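## 4 Textile Flächen: Faser, Bindung, Fall

Lernziele dieses Kapitels:

- Fasern nach ihrer Herkunft einteilen
- die drei Grundbindungen am Gewebe erkennen
- Flächengewicht und Fall einer Ware beurteilen
- eine Pflegeempfehlung aus den Materialeigenschaften ableiten

In Kapitel 3 ging es um das Garn. Ein Garn allein ist noch kein Stoff. Erst wenn Fäden verkreuzt, vermascht oder verfestigt werden, entsteht eine textile Fläche, die sich zuschneiden und nähen lässt. Die Art, wie das geschieht, bestimmt das Verhalten der Ware mindestens so stark wie die Faser selbst. Ein Leinwandgewebe aus Baumwolle und ein Baumwolljersey bestehen aus demselben Rohstoff und lassen sich trotzdem kaum miteinander vergleichen.

### 4.1 Gewebe, Maschenware, Vliesstoff

Beim Gewebe kreuzen sich zwei Fadensysteme im rechten Winkel. Die Kettfäden laufen in Längsrichtung, die Schussfäden werden quer eingetragen. Maschenware entsteht aus Schlaufen, die ineinanderhängen; sie ist dehnbar und knittert wenig. Vliesstoffe werden direkt aus Fasern gebildet und mechanisch, thermisch oder chemisch verfestigt. In der Bekleidung kommen sie vor allem als Einlage vor.

Die Leinwandbindung ist die engste der drei Grundbindungen. Jeder Schussfaden liegt abwechselnd über und unter einem Kettfaden. Köper erkennt man am schrägen Grat, Atlas an der glatten, oft glänzenden Oberseite mit weit verstreuten Bindungspunkten.

### 4.2 Der Fall eines Stoffes

Unter dem Fall versteht man die Art, wie sich eine Ware unter ihrem eigenen Gewicht legt. Weiche Ware bildet runde Falten, steife Ware steht ab oder bricht in Kanten. Einfluss haben Faser, Garndrehung, Bindung, Dichte und Ausrüstung. Auch die Zuschnittrichtung spielt mit: Im schrägen Fadenlauf fällt dasselbe Gewebe deutlich weicher als im geraden.
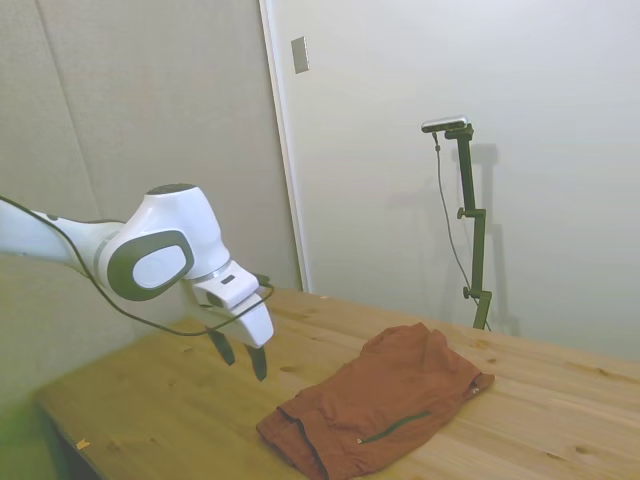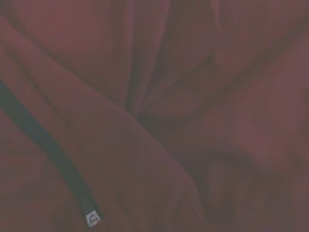

*Abb. 4.1 (oben): Tisch mit heller Platte und Greifarm. Abb. 4.2 (unten): Stoff in Rotbraun mit weichen, runden Falten.*

Zur Beurteilung genügt zunächst die Hand. Man fasst den Stoff in der Mitte, hebt ihn an und lässt die Ränder hängen. Für Vergleiche zwischen mehreren Qualitäten müssen die Proben gleich groß und im gleichen Fadenlauf geschnitten sein. Frisch gebügelte und lange gefaltete Stücke dürfen nicht gemischt werden.

### 4.3 Flächengewicht

Das Flächengewicht wird in Gramm je Quadratmeter angegeben. Ein leichter Blusenstoff liegt etwa bei 85 g/m², ein schwerer Mantelstoff bei 500 g/m² und darüber. Schwere Ware fällt nicht in jedem Fall besser. Ein dicht gewebtes Segeltuch bleibt steif, ein Wollstoff von gleichem Gewicht kann weich fließen.

**Rechenbeispiel.** Die Weberei Lo Presti liefert dem Atelier Prirkel einen Vorhangstoff. Ein Quadratmeter davon wiegt 613 g, die Ware liegt 1,50 m breit. Ein laufender Meter wiegt demnach 613 g × 1,5 = 919,5 g.

### Aufgaben

1. Nennen Sie zwei Merkmale, an denen sich Köper von Leinwandbindung unterscheiden lässt.
2. Berechnen Sie das Gewicht von 4 m Ware bei 1,40 m Breite und 800 g/m².
3. Erklären Sie, warum ein schräg zugeschnittener Rock anders fällt als ein gerade zugeschnittener.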